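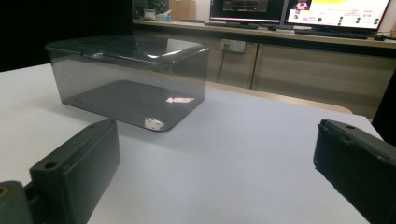 Pirihi al banquillo: ¿decisión técnica o hay algo más?

tirolibre_norte
Abro hilo porque en el de la jornada se está mezclando todo. Manaia Pirihi lleva tres partidos saliendo desde el banquillo y el viernes contra el Pumham no pisó la pista en todo el último cuarto, con el partido a dos puntos. Es el base titular del Plondale desde que subimos. Trevor Sandhu dijo en rueda de prensa que "son rotaciones" y no le sacaron de ahí. ¿Alguien sabe algo?

pivot_zurdo
No hay misterio. Defiende mal el bloqueo directo y el Pumham juega a eso cuarenta minutos. Yo también lo habría sentado.

marga_grada4
Defendía igual de mal en abril y era titular indiscutible. Y antes de que lo sentaran venía de repartir 8 asistencias en Després. Si el problema es la defensa, que lo diga el entrenador.

tirolibre_norte
Eso mismo. Además, en el calentamiento no tiró ni un triple. Estuve mirándolo porque llegué pronto: entradas, tiros cortos y a sentarse. Para mí tiene algo en la muñeca y no lo quieren contar.

pivot_zurdo
O calienta así. No saquemos un parte médico de diez minutos de calentamiento.

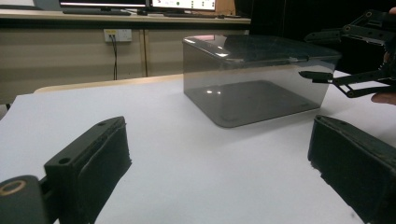 apuntes_basket
Llevo apuntados a mano los minutos de todos los jugadores desde hace varias temporadas y lo de Pirihi no empieza hace tres partidos. Baja poco a poco desde la visita al Drudix: primero le quitan el final del segundo cuarto, luego el arranque del tercero. Las fichas de cada jornada las voy dejando en una caja como la de la foto, de plástico gris ahumado y abierta por arriba, y anoche las saqué todas para comprobarlo. En los tres últimos partidos ha jugado menos que en cualquier otro tramo con Sandhu. Si fuese un castigo por algo concreto esperaría un corte brusco, y el descenso es gradual.

marga_grada4
Gracias por el trabajo. ¿Y los tiros de tres? ¿Los apuntas también?

apuntes_basket
Intentados y anotados, sí. Ha intentado muchos menos, pero también está menos tiempo en pista y casi siempre con el segundo quinteto, donde le toca subir el balón y poco más. Con eso no me atrevo a decir que esté lesionado.

rebote_largo
Yo estuve en Pumham. Éramos aproximadamente 400 desplazados y a falta de dos minutos toda nuestra esquina pedía a Pirihi. Sandhu ni se giró. Mi impresión es que hay mal rollo entre los dos, porque en el tiempo muerto Pirihi se quedó fuera del corro.

pivot_zurdo
Fuera del corro estaban él y otros dos. Lo vi por la tele.

rebote_largo
Yo lo tenía a diez metros. Estaba él solo, con la toalla por la cabeza. 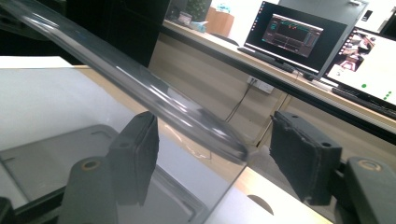 Y al acabar se fue directo al vestuario, cuando siempre se queda a saludar. Puede ser cabreo por la derrota, no digo que no, pero en otras derrotas se ha quedado.

pivot_zurdo
Vale, eso no salió en la tele. Aun así, me parece normal que un jugador que no sale en el último cuarto se vaya enfadado. Lo raro sería lo contrario.

marga_grada4
Lo que me preocupa es lo otro. El último partido en casa fuimos 1.188 en un pabellón de 3.000. La gente va a ver a Pirihi y a dos más. Si además lo sientan, no sé quién va a renovar el abono.

apuntes_basket
La entrada floja ya venía de antes, que poner partidos los viernes a las nueve de la noche no ayuda. No le cargaría eso a Sandhu.

tirolibre_norte
De acuerdo con lo del horario. En lo de Pirihi sigo pensando que es físico. Un base que no tira de fuera ni en el calentamiento, por algo será.

pivot_zurdo
Pues yo sigo con la defensa. En el próximo jugamos contra Després, que casi no usa el bloqueo directo. Si tampoco sale en el último cuarto, te doy la razón en que hay algo.

rebote_largo
Me lo apunto. ¿Alguien va en coche a Després? Me sobra un asiento y salgo a las cinco.

marga_grada4
Yo voy, te escribo por privado.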